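Clillis bench (gripper comparison)

From the Trosau Wiki, the hobby and small-lab robotics encyclopedia. Personal-experience articles are written in the first person and signed off by their author.

The Clillis bench is an informal way of comparing grippers on a two-armed robot by having it tidy a bedroom floor. I started it, I still run most of the rounds, and I've been asked to write the article because I'm the one who keeps the spreadsheet. So this is the long version, with opinions in it!

Contents
1 Name and origin
2 How a round works
3 Grippers compared
4 Cameras and controllers
5 Litter
6 See also

Name and origin

Clillis is just the name of the first scoring script. It was a throwaway word I typed into a file name box and then it stuck, the way those things do. The first rounds were done at a desk with foam blocks, and every gripper I tried looked wonderful. Foam blocks are very forgiving. Then I moved to a carpet, put down a candy wrapper, and two of my favorites couldn't get hold of it at all.

How a round works

A round is 13 pickups. The arms start in the same pose, the trash goes down on the floor, and one arm looks after the wastebasket while the other does the fetching. (You can swap them halfway through, and I'd encourage it, as a gripper that does fine on the right can behave quite differently on the left when the cable pulls on the wrist.) A pickup counts if the item ends up inside the basket and stays there. Dropping it and grabbing it again is allowed once. Pushing it under the furniture is a zero, and you have to crawl after it yourself.

I allow 200 seconds for each pickup. That sounds generous until you watch an arm circle a flattened wrapper for most of it.

As of the last update the spreadsheet holds 2,765 pickups, and a good 2,000 of those are from parallel-jaw grippers. The table is lopsided, I know. They're what I own.

Grippers compared

Parallel jaw, flat metal fingers. The plain choice and still my first recommendation for a beginner. Great on the rim of a basket, very good on bottles if you come in square to the side. Thin wrappers are the weak spot: the tips either skate over the top or dig into the carpet pile and stall the motor.

Parallel jaw, rubber-faced fingers. Same body, better hold. The Hakham pads are the ones I've used longest, and they peel at the corners after a while, so keep spare glue around. They also collect carpet fluff like you wouldn't believe, and a fluffy pad is worse than no pad.

Soft three-finger. Lovely on crumpled paper bags! Hopeless on anything flat, and too wide to get down next to the leg of a nightstand. I keep wanting this one to win.

Suction cup. Superb on a clean carton panel, useless on a crumpled one. Carpet kills it completely. I ran one full round with it, on a Tuesday, and haven't gone back.

Finger opening matters more than I expected. A hand that opens wide can afford a sloppy approach, and most of the misses in my notes are approach problems. I changed fingertips four times before I worked out that the wrist angle was off by a few degrees.

Cameras and controllers

I use a camera up at head height plus a small one on each wrist. The head view is good for deciding what to go for next and pretty bad for the last inch, especially with the arm itself blocking the item. Clear plastic gives the wrist cameras trouble as well. Turning off the overhead light and leaving just a lamp on sometimes helps and sometimes makes it worse, and I've never found a pattern.

For control I've gone back and forth between joysticks and a pair of small leader arms that you move by hand. Leader arms are faster to learn. Joysticks are steadier for pinching. The Arnaud controller board runs both, but its default smoothing adds a lag you can feel, so turn that down before you blame the gripper.

Bedroom rounds, with trash on the carpet between the bed and the sofa:
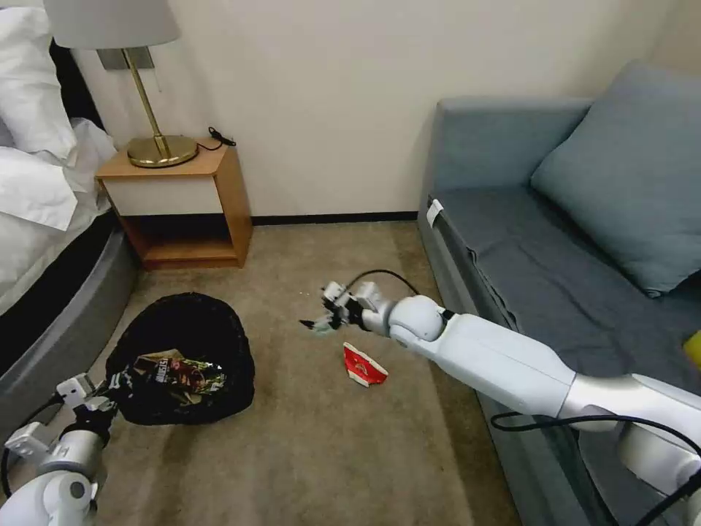
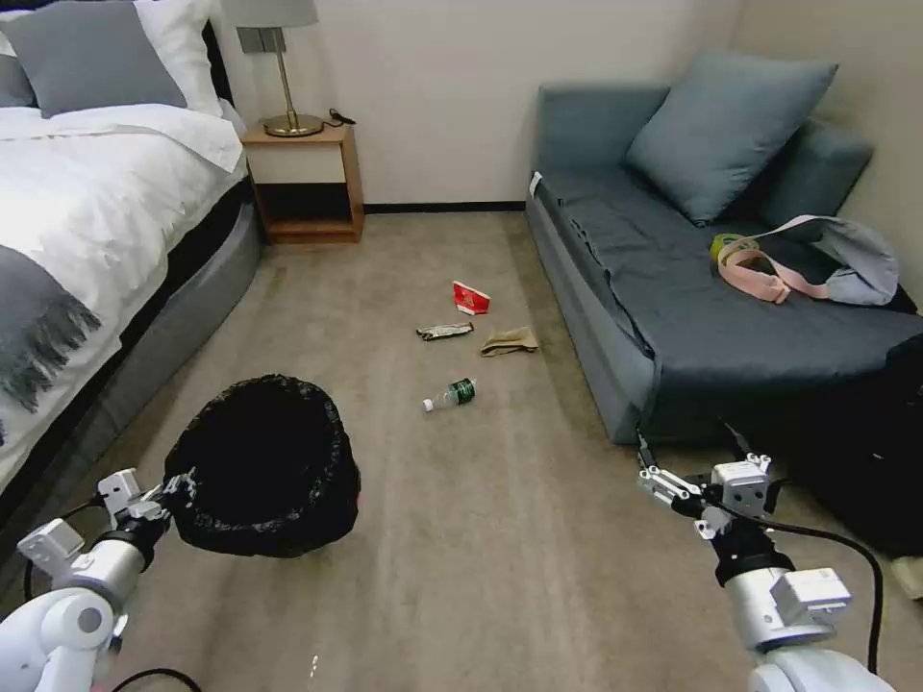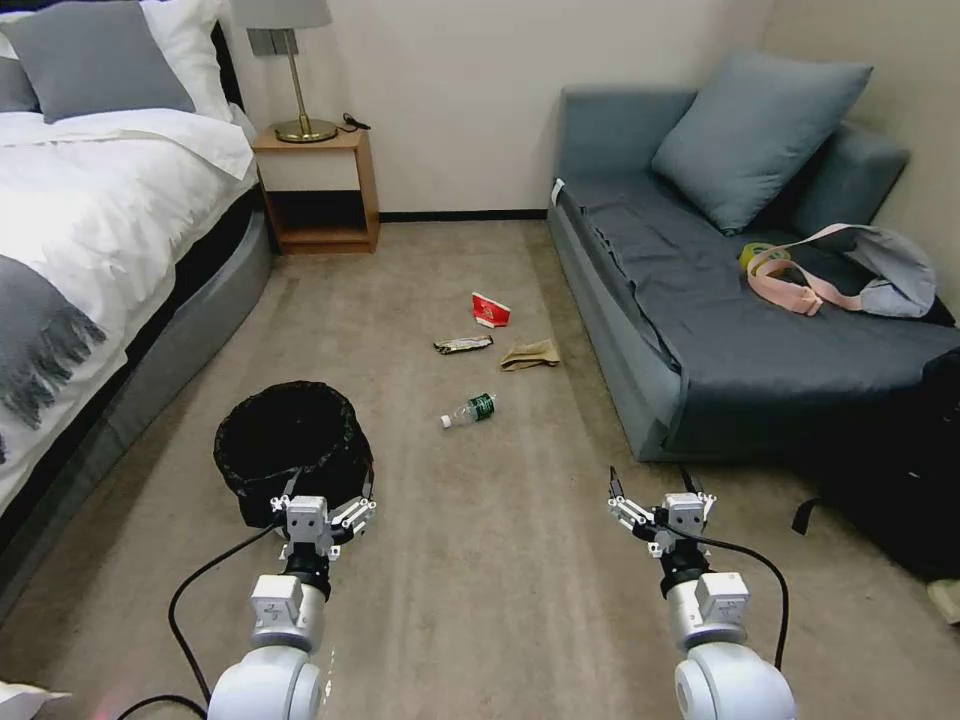
Litter

People ask whether they need the same trash I use. No, but try to cover the main shapes: something stiff and round, something crumpled with some height to it, something flat and shiny, and something that rolls. Write down what you used. Scores from a floor full of paper bags can't be put next to scores from a floor full of wrappers, and I had to throw out a whole month of March entries over exactly that.

Keep bottles empty with the cap on. Line the basket or don't, but note it, as a bag folded over the rim changes how the fingers sit there and can slip under a hard pinch.

If you send in results, please include the finger width and the carpet type. Short pile is the default in the table. Tile and hardwood have their own sheet, which currently has very little in it, and I'd love some help filling it up.

See also
Trosau fingertip library
Wrist camera mounting
Leader arm calibration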